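Bin bench notes, June

2 min read

Print | E-mail

Morning, 9:20

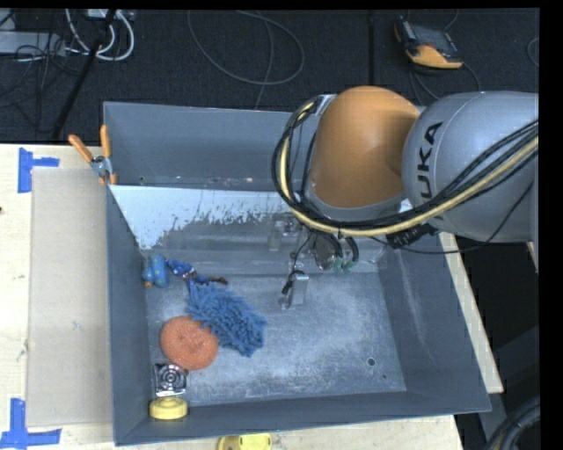 Carrying on from the last entry. I still want to know whether the gray metal bin is worth keeping on this bench or whether we go back to the Presa trays. Poul likes the trays because they stack. I like the bin because the sides are tall and small parts stay in it.

The floor is the part I keep coming back to. It is badly scuffed, with whitish wear across the center and the right side. Wiped one patch with the Fetent cleaner and a soft rag, 20 minutes, no pressure. No difference I could swear to. Shabnam thinks the marks are in the metal and we should leave them alone. The scratches on the right wall are fainter and I am not going to bother with those.

Small round hole near the lower right corner. Don't put washers or loose screws in that end until it is plugged. I asked Krajčí for a rubber plug and they want a minimum order of 28, so I will look in the drawers first.

Tabletop: the pale wood marks easily. Lift the bin when moving it, two people, don't drag. Felt strips would help. Poul has a roll somewhere.

11:45

Vendix quote came in. A new bin the same size is 525, delivery extra. A set with a liner and lid is 3,775, and we don't need the lid. Shabnam will ask if they sell the liner by itself.

To do:
- look for a plug
- felt strips (Poul)
- liner price (Shabnam)
- measure the floor again, my two numbers from last time don't agree

Leaving the bin where it is for now. Trays stay on the shelf under the window.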